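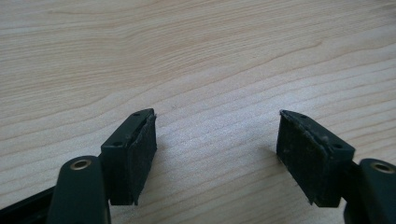 Ticket 1245 – Pelupessy villa, calendar sync showing the wrong nights
Opened by: Jalen Doucet
Status: Solved

Step 1. What the guest saw
A family of 6 tried to book the Pelupessy villa for two weeks in July. Plokurico said the dates were free, Ilusine had them blocked. Great catch by the guest, who emailed us both screens!

Step 2. First checks
Cleared the cache and ran the sync again by hand. No change. Tried the Sudunico cottage next door and it synced perfectly – so the connection itself is fine, which got me pretty excited, as that rules out the big scary stuff.

Step 3. Digging in
Pulled the calendar feed for Pelupessy. There were 2 feeds saved under the same villa name, one left over from last season. Plokurico was reading the old one. All 13 nights blocked on Ilusine were missing from it.

Step 4. Fix
Deleted the old feed, pasted the current link into Plokurico, saved, synced. Both calendars matched right away. Love it when that happens!

Step 5. Follow-up
Wrote to the family and offered them the two weeks after, same rate, sea-view terrace included. They said yes within the hour :)
Still to do: look for leftover feeds on the other villas before the next price update.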